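Rellard Teardown Notes
Notes on taking apart office desktop towers and putting them back, v6

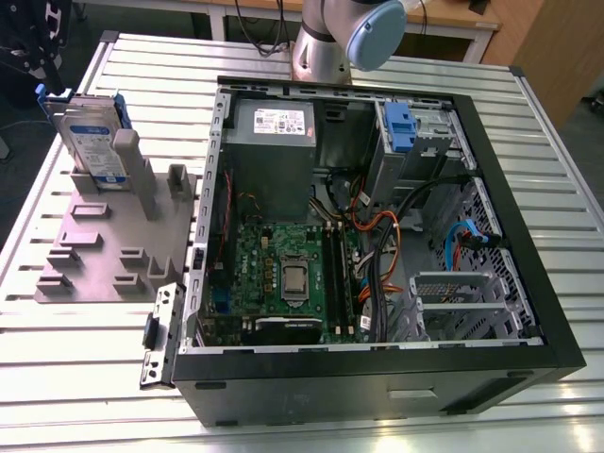 What's in it

129 short entries, one per tower, written up at the Werkimberg repair bench. Each lists the parts found, the order they came out, and whatever was left over at the end. The leftover column is longer than we'd like.

Most of the machines are Dells, with the power supply up in one corner and a blue latch on the drive cage. The latch gets its own field. It has earned one.

Fields

case_side: which panel comes off
psu: gray box, label text if legible
memory: slots present, slots filled
cables: free text, colors first
screws_out, screws_in: should match

Cables

Lay the tower on its side before you start. Orange, black, light blue: write down where each one goes before pulling it. "Somewhere on the right" was accepted as an answer until version 4 and is still in 20 entries. Fix them if you have the patience.

Known problems

Veler-style part names and our own got mixed early on, so "bracket" can mean four things -- "clip" is worse. Entries done on a Thursday afternoon are shorter than the others. Draw your own conclusions.

Use

Free for teaching and repair work. Credit Rellard. Corrections go in the Zheng folder, with the entry number in the file name, please.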